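Surfaces in a shared room: our project report

We spent most of January on one question: how do the surfaces in a furnished room change the way people use it? I thought it would be dull. It was anything but! The table alone kept us arguing for a week, and the marble pattern was the reason. Jitendra Vishwakarma loved it from the start, I came round more slowly.

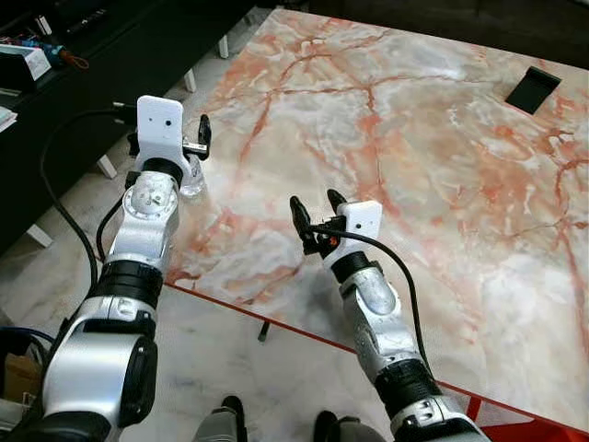
Interior Studies Project Group, Ekum — February 2026

The pattern is busy: pale pink and cream with orange-red veins branching all over. We asked 17 people to rate four tabletops from sample cards, and this sort of marble split them more than any other. Some said they would never tire of looking at it, others wanted a tablecloth. The plain grey card (Grellberg range) came out safest and got the fewest comments.

We also asked where people would put a drink down. Nearly everyone pointed to a spot close to an edge, even on a large table with plenty of space in the middle — a lovely result, and one we hadn't planned for.

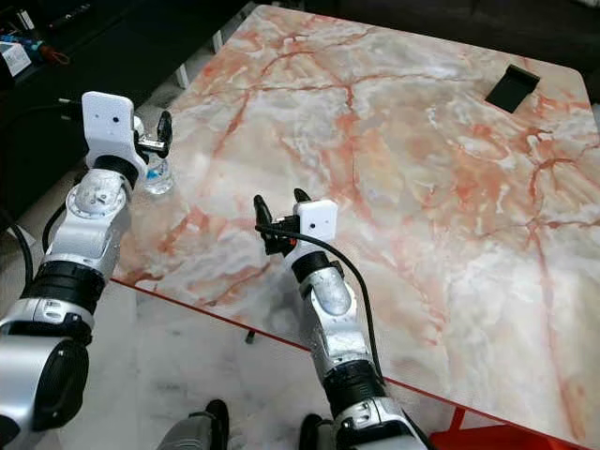 Fig. 2. Tabletop with bottle near the left edge.

The second half of the work was about storage. Low cabinets are meant to hold things inside, but the tops fill up first. Our survey had 115 replies, and the top of a cabinet was the most common answer to "where do you put something you will need again soon?" Towels came up again and again, and so did jars. Glass tops were a favourite for small ornaments.

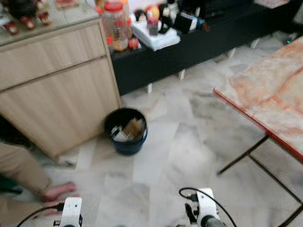

Fig. 3. Cabinet tops, wastebasket and tiled floor.

Bins got a section of their own after Jitendra noticed how much their position matters. A small wastebasket out on the floor is easy to reach from a table, and we would keep it there. Pale tiles go well with light wood too, though we had 3 replies complaining that they show every crumb.

Next time we would like to test real samples in place of cards, and ask more about lighting.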